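The first thing Dagmar Baláž does when I walk into her kitchen is hand me a spoon. "Try that before you sit down," she says. So I stand there in my coat and eat honey the color of strong tea, and it tastes (I swear) a bit like toast.

Dagmar has kept bees behind her house for 17 years, and she sells what they make under the name Fasik, which was what her grandmother called the shed. I'd come to ask her why one jar of honey tastes so different from the next, and I had my questions written out and everything. We got to maybe two of them.

"People ask me which is the best one," she told me, putting the kettle on. "I ask them what they had for breakfast. If you eat it on yogurt you want the linden. If it's going on cheese, get the dark one."

The dark one is what I'd just had off the spoon. It's forest honey, and the bees don't get it from flowers at all! They collect honeydew, the sweet stuff that aphids leave on the trees. Dagmar used to explain this at the market and watch people put the jar back down. "Now I let them taste first," she said. "Then I tell them about the aphids."

Her May honey is the opposite, so pale it's nearly white once it sets, and it sets fast. I asked if that meant it had gone bad, which I've always sort of wondered about the jars at the back of my own cupboard.
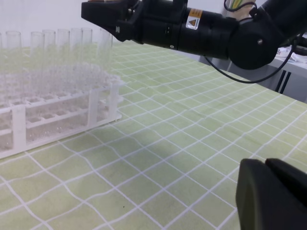
"No, no, no. Please write that down," she said, and tapped my notebook. "All it did was crystallize. Put the jar in warm water and leave it alone. Don't boil it, don't microwave it, and don't throw it out. My neighbor Branislav threw out 5 jars and I didn't talk to him until Christmas."

She does worry about fake honey, the kind stretched with syrup, and she sends samples from each harvest to a lab. Can she tell by taste? "Sometimes. I've been wrong, too. Fergal Phelan, who taught me, used to say he could always tell, and I fooled him once with a jar from the gas station."

By then it was getting dark and we'd gone through most of a loaf of bread. I asked whether she ever gets tired of the stuff. She thought about it for a while, licking the knife.

"In August, yes. In August I eat pickles."

I went home with a jar of the dark one and a smaller one of linden, and the linden is already half gone.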